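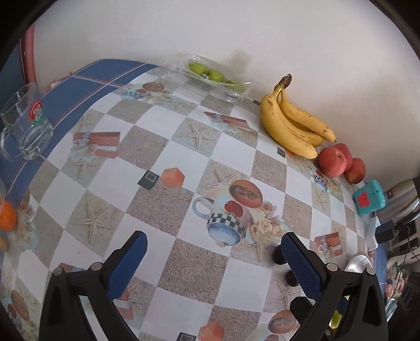
*A glass mug on the blue strip of a patterned tablecloth.*

# Getting tea, wax and gravy out of a tablecloth (and putting it away so it comes out flat)

I have been washing other people's tablecloths, on and off, for longer than I care to work out. It started with the hall at Fernness, where the cloths used to go home in a bin bag with whoever was last out of the door, and for a good few years that was me. Since then I've had cotton ones, linen ones, wipe-clean ones, a crocheted one that frightened me half to death, and any number of the cheerful printed sort with fruit and flowers all over them. I've ruined two. I'll tell you how as we go along, so that you needn't.

None of this is difficult and most of it uses things you'll have under the sink already. It does want a bit of patience, mainly in the waiting about.

## Find out what you've got first

Turn the cloth over and look along the hem for a label. If there is one, believe it over anything I say. If it's been snipped out, or the cloth came from a jumble sale or an aunt, you'll need to do a bit of feeling and looking:

- **Cotton** creases when you scrunch a corner in your fist and stays creased, but in a soft way.
- **Linen** creases sharply and feels cool, and you can often see the odd thicker thread running through it.
- **Polyester or a mix** springs back nearly flat when you let go.
- **Coated or wipe-clean** has a shine or a slight stickiness on the top and a plain or fuzzy back. It should never go in a hot wash and never, ever under an iron.

That last one is how I ruined my first. I thought I could just take the fold marks out with a warm iron, and I had a lovely brown triangle and a smell in the kitchen until Easter.

If the cloth is printed, do a colour test before you put anything on it. Dampen a bit of white rag, press it hard on the darkest part of the pattern, somewhere near the hem, and hold it there while you count slowly to thirty. Should any colour come off on the rag, wash the cloth by itself in cold water and leave out the soaking altogether. Reds and dark blues are the usual culprits.

## Tea and coffee

The best thing you can do with a tea spill is blot it straight away with a clean tea towel. Press, lift, move to a dry bit of towel, press again. Please don't rub! Rubbing pushes the tea sideways and roughs up the threads, and you end up with a pale fuzzy patch that shows more than the stain did.

For rings and drips that have already dried, this is what I do on washable cotton and mixes:

1. Put 400 ml of lukewarm water in a jug and stir in a tablespoon of ordinary bicarbonate of soda.
2. Lay the stained part over an upturned bowl, right side up, and spoon the water over it a little at a time.
3. Leave it for twenty minutes. Have your own cup of tea, well away from the cloth.
4. Rub a drop of washing-up liquid in with a fingertip, very lightly, from the outside of the mark towards the middle.
5. Rinse under the cold tap until the suds have gone, and look at it against the light.

If there's still a shadow, do the whole thing again before it goes in the machine. I know it's tempting to think the wash will finish it off. Sometimes it does, but if you tumble dry a cloth with a shadow on it you'll have that shadow for good.

Milky tea is a touch more stubborn than black. For that I use a biological liquid, cold, and give it an hour. I've used Rilby for years, mostly out of habit and partly for the cap, which doesn't drip. Any biological one will do, so long as the cloth isn't silk or wool.

## Candle wax

Let it go properly hard. If you're in a hurry, put a bag of frozen peas on top for ten minutes. Then bend the cloth over your finger so the wax cracks, and pick the bits off with the back of a butter knife. Take your time over it, as every crumb you get off now is one less to melt later.

What's left will be a greasy sort of patch. On plain cotton or linen, put a sheet of kitchen paper under the cloth and another on top, and go over it with a warm iron, no steam. The paper will draw up the wax. Swap it for a fresh piece each time it goes see-through, and stop when the paper comes away clean.

Coloured candles leave a bit of dye behind. Dab that with surgical spirit on cotton wool, with the window open, and keep it off anything printed unless you've tested a corner. For wipe-clean cloths, stop after the knife and just use warm soapy water.

## Gravy, butter and salad dressing

Grease is easy if you get to it before it's been washed in hot. Scrape off what you can, then cover the mark with cornflour, quite thickly, like icing a bun. Leave it for half an hour, brush it off and you'll find it's gone yellowish and clumpy. That's the fat. Do it again if the second lot looks likely to clump too.

After that it's washing-up liquid, neat, patted in and left for ten minutes, and then the hottest wash the label allows.

Gravy with a good bit of flour or meat juice in it wants a cold rinse before any of the above. Hot water sets it.

## Fruit and red wine

Lærke Grímsdóttir, who I used to share the Fernness wash with, swore by pouring boiling water through a berry stain from a height, with the cloth stretched over a basin and an elastic band round it. I've done it with her on white cotton and it's marvellous to watch, the colour just falls through. I've also done it without her on a cloth with a printed border, and that was the second one I ruined. So, plain white cotton or linen only, kettle held steady, and sleeves rolled up.

For everything else, blot, rinse with cold water from the back of the cloth, and soak it in cool water with a scoop of oxygen bleach for as long as the packet says. Salt is all right for stopping wine from spreading while you finish your dinner, though I wouldn't leave it on overnight.

## The actual wash

Shake the cloth outdoors. You wouldn't believe what I've had go round in the machine, and a teaspoon makes a terrible racket.

Wash printed cloths inside out, or I suppose I mean folded so the print is on the inside. Forty degrees is plenty for most of them. Don't cram the drum. A big cloth needs room to move, or it'll twist itself into a rope and the middle will come out as it went in. Use a slower spin if your machine lets you choose; 1,000 is as high as I'd go for cotton, and for linen I go down to whatever the next setting is.

Skip the fabric softener. It leaves a coating, and next time you spill something the cloth won't soak up anything you put on to treat it.

## Drying without a hundred creases

Take it out the moment the machine stops. Get someone on the other end if you can, and give it a good snap between you, first lengthways and then across. Then hang it over two lines, so it makes a sort of shallow tent, with no pegs on the front edge. Pegs leave little ears.

My line is short and the big cloth off our kitchen table is 136 cm across, so I fold that one once and turn it over after an hour.

Iron linen while it's still damp and you'll save yourself a lot of bother. Cotton can be a bit drier. Work from the middle outwards, on the back for anything printed, and keep the finished part on a chair with a clean towel over it so it isn't trailing on the floor.

## Putting it away

Folding is where most people undo their good work. Sharp folds in the same place, year after year, weaken the threads, and in old linen they'll go right through. Either roll the cloth on a cardboard tube (carpet shops will often give you one) or fold it a different way each time.

- Make sure it's bone dry. Give it a night on the airer even if it feels done.
- Don't starch before storing. Starch it when you get it out.
- Use an old pillowcase as a bag, never plastic.
- Pin a scrap of paper on with the size and which table it fits. I write mine in pencil.

Mine come out again in December, and I like to unroll them a couple of days beforehand and lay them over the spare bed. Any creases drop on their own by then, and if I've missed a stain there's still time to do something about it.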